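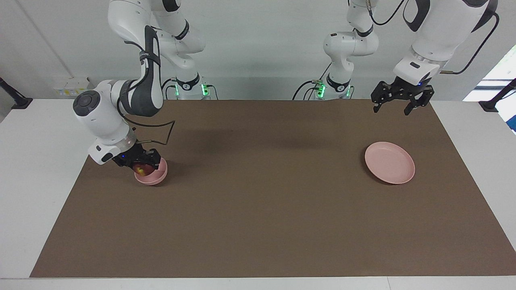 *Bowl-to-plate task. The right gripper is at the bowl, and the left gripper is open over the back of the mat.*

**Bimanual transfer: results from the Groltach policy**

The Ventura group has finished its evaluation of Groltach, an imitation-learned policy for two arms. The test task is to move a piece of fruit from a pink bowl to a pink plate on the other side of the mat. The policy was trained on 2822 teleoperated demonstrations and takes one fixed view and one head-level view as input.

The main change from the August version is the action head. It now predicts chunks of 48 steps and replans after the first 7. Shorter chunks caused the fingers to stall at the rim of the bowl. 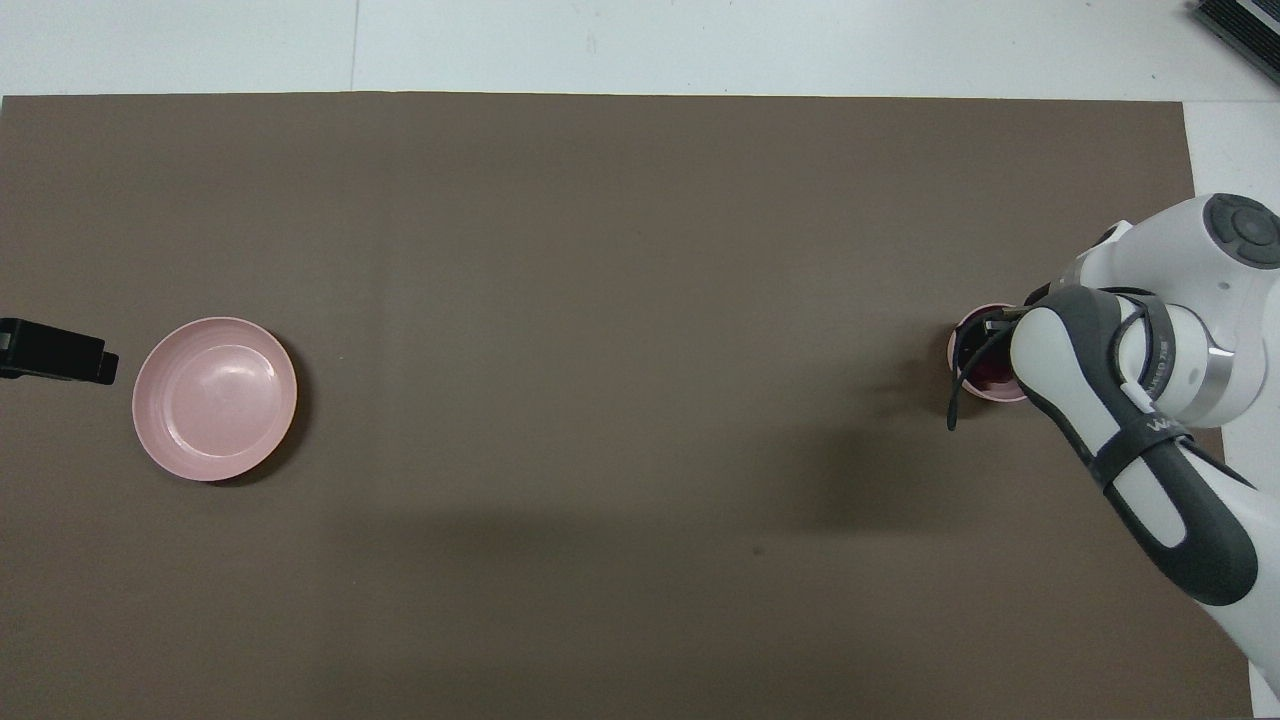
*Gripper fingers at the bowl, with the plate at left.*

The head-level view matters most during the grasp. With that input masked, the policy still reached the bowl, but finger placement inside it degraded and more grasps were lost on the lift. Masking the fixed view mainly affected placement on the plate.

Both arms are controlled by the same network at all times. In this task the idle arm should hold its pose, and drift in that arm is scored as a fault even when the fruit is delivered.

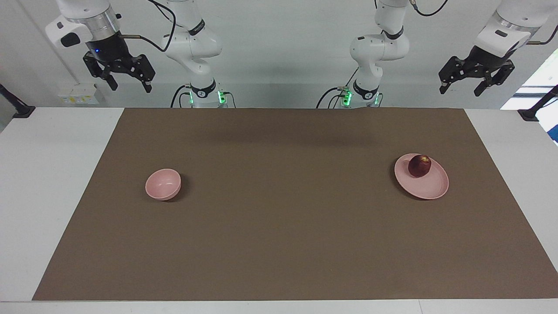 ## Next steps

- Retrain on the full set of 3820 demonstrations, including the Carnotdale recordings.
- Swap the positions of bowl and plate between trials.
- Compare against the Fludarine baseline with matched chunk length.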